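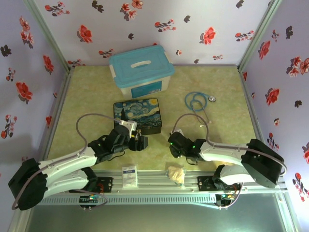

Moving the craft stuff out of the dining room (finally!)

So we've been in the new place in Nutden since January, and up until last week every meal we ate was at one end of the dining table with my paper and glue and half-done cards piled up at the other end. I kept saying it was temporary. My husband stopped moving the pile and just started eating on the couch, which I took as a hint.

The spare room is tiny. I mean you can touch both walls if you're tall, and I'm not. But it gets the morning light and it has a door that shuts, and that was enough for me. I gave myself 25 dollars a week to spend on it (ha) and a whole month to do it in, and then did nearly all of it in one long rainy stretch with the radio on.

Getting rid of things first

I went through everything before I carried any of it down the hall. I'd moved boxes from the old apartment on Drarard that had never been opened there either, so you can guess what was inside. Dried-up markers. A bag of ribbon so tangled I couldn't find an end. Three pairs of scissors that all pulled to the left! I did keep the buttons from my grandmother's tin, every last one, and I'm not taking questions on that.

My rule was that if I hadn't thought about it in 2 years, it went. I broke the rule for fabric. Fabric doesn't count, it just gets better the longer you leave it.

Two trips to the Tovitz thrift shop later, the trunk of the car was empty and I felt pretty smug, right up until I came home with a lamp.

Lids, please

I used to love open baskets. They look so nice in other people's houses. In mine they fill up with dust and receipts and cat hair, and then I have to tip the whole thing out to find one spool of thread. So this time I went with lids for everything, and I'd say the same to anybody starting over. A handle on top is worth paying a bit more for too, especially if you're like me and end up dragging your project outside the second the weather turns nice.

I label things by what I'm going to do with them. "Birthdays" has cards, tape, candles and the good pens all in together. "Mending" has mending in it, plus guilt. It's a little odd but I can grab one and go, and I haven't had to hunt for tape since.

The shelf saga

I wanted one long shelf over the desk and ordered the brackets from Nyaga, and they came with screws that were far too short for our walls (plaster, old, crumbly, don't get me started). Back to the hardware store, longer screws, new anchors, and then I hung it crooked and had to fill the holes and go again. You can still see the patch if you stand by the window. I've put a plant there.

It's holding, though! I loaded it up slowly over a few days and kept sneaking in to check.

Still to do: a blind for the window, something softer for the floor, and about a hundred cards I promised people back before the move. The table in the dining room is clear and we had soup at it last night, both of us, sitting down.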